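The Long Shelf Life of a Clean House
By Lợi Chu
Dec 3, 2019

My grandmother dusted with her husband's undershirts. When one got too thin to wear she cut it along the seams, boiled it, and hung it on a nail behind the kitchen door in Flandham, where it joined the others in a soft gray bouquet. I don't think she ever bought a thing to clean with besides soap, and her piano (which not one of us could play) shone like a lake.

I thought of that nail all through November, when I was going from house to house asking people how they learned to keep one. I drank a great deal of tea. I was shown linen closets, a pantry with 104 jars in it, and a broom that had come over from Busan in a steamer trunk and still gets used on the porch every morning, weather permitting.

What I heard, over and over, was that the learning happened sideways. You were handed a rag because you were underfoot. You were told to start high and work low, and a great many years later you caught yourself saying the same words to a teenager who wasn't listening either.

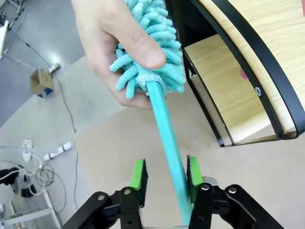
What the Rags Remember

Mrs. Sasaki, who is 80 and lives over what used to be the shoe repair on Costo Street, still does her lampshades with a pastry brush. Her daughter gave her a washable duster a few years back and she likes it fine for the blinds – “it grabs,” she told me, making a little claw of her hand – but the lampshades are pleated silk and she won't hear of it. Her mother used a pastry brush. The brush has its own drawer.

She also keeps a household book, begun by that same mother, with 17 pages on stains alone. Some of the advice is lovely and some of it would take the finish off a battleship. Tea on wool gets cool water and patience. Ink on a cuff gets milk, overnight, in a dish the cat can't reach.

I copied out what I could at her kitchen table while she fixed us sandwiches, and then we spent a happy hour on the subject of baseboards, about which she has strong feelings. Three times a year is plenty, she says, unless you have a dog, and then you may as well give up and enjoy the dog.

When I got home I went through the dresser and found an old T-shirt, gone nearly see-through at the shoulders. I cut it along the seams. There's a nail behind my kitchen door now, a bit crooked, and the bookcase is next.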